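Chapter 2
Can Machines Do the Chores Yet?

A dishwasher is a machine that does a chore, and so is a dryer. Both work because people bring the load to them and take it away again. The chores left over are the ones that move from place to place - dusting, folding, clearing a table. This chapter asks how far machines have come with those.

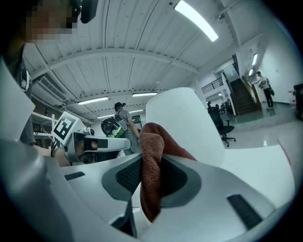 Cloth is a good starting point. A metal bracket keeps its shape when it is picked up, so its position can be worked out ahead of time. A towel has a new shape every time it is handled. On the shop floor at Randton, the Primus line packs 600 brackets between stops, yet the shop rags are still folded by hand.

14 shares
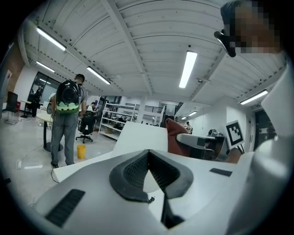
Much of the current work begins with people. A person does the chore with hand-held grippers, and the motions are recorded and used to train a machine. Hye-jin Ki, an engineer at Bellent, had her team repeat a single wiping task for 26 mornings before training began. In June their machine finished 20 wipes in a row, then failed when the table was moved.
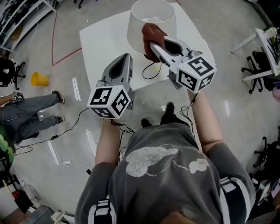 Dusting a lamp takes light, steady pressure. Too little leaves the dust, and too much pushes the lamp over. People adjust without thinking about it, often with the other hand ready to help. Section 2 looks at how force is measured at the fingertips and why the Ban wrist sensor was built for this kind of task.

2 comments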